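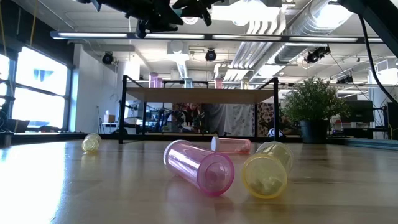
Last updated: 08/06/2018 by Nafula Nyamweya

Jirkudton: firmware update log for home gadgets

README, v9

What it is
3345 rows. One row = one update check made by one device on a home network. TVs, set-top boxes, plugs, a couple of doorbells. Collected in June with the Fliren logger, default settings, no tweaks. Cheap gear mostly, the kind you plug in and forget.

Files
checks.csv - the lot
devices.csv - one line per device, joins on dev_id
notes.txt - my scribbles, read before you complain
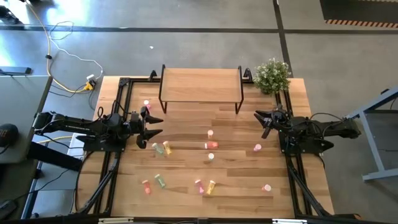 Columns in checks.csv: dev_id, time, host, signed, result. "signed" is yes if the update file came with a signature the device checked, no if it didn't, blank if the logger missed it. Result is ok, fail or none. Don't read signed and result as the same thing, people keep doing that. Take the little capped bottles on the bench, some standing and some on their sides: every one is a bottle and has a cap, and the cap tells you zip about which way up it is. Same here. A signed file can still fail, an unsigned one can go in without a peep.

Known problems
- Ogola plugs report time in UTC, everything else is local. Havent fixed it. Sorry.
- 200 rows have a blank host. Left in on purpose, filter them yourself
- Nornano TVs ask twice on every boot so they're over-represented, dedupe on dev_id + minute
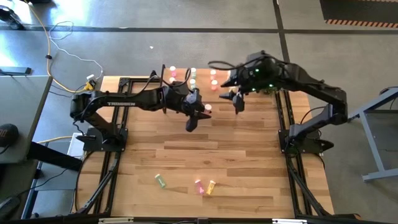 - The doorbells went offline for a stretch, the gap is real, dont fill it with averages
- Host names are lowercased, except in notes.txt where I typed them by hand

Privacy
MAC addresses dropped, dev_id is random. No traffic contents, only the update checks. If you recieve a copy with a mac column it's an old one, bin it.

Use
Free for whatever, keep the README with it. Please don't use it to rank brands, the sample is way too lopsided for that.

To do
Split out v10 with times sorted. Colour-code the chart script. Reply to the emails.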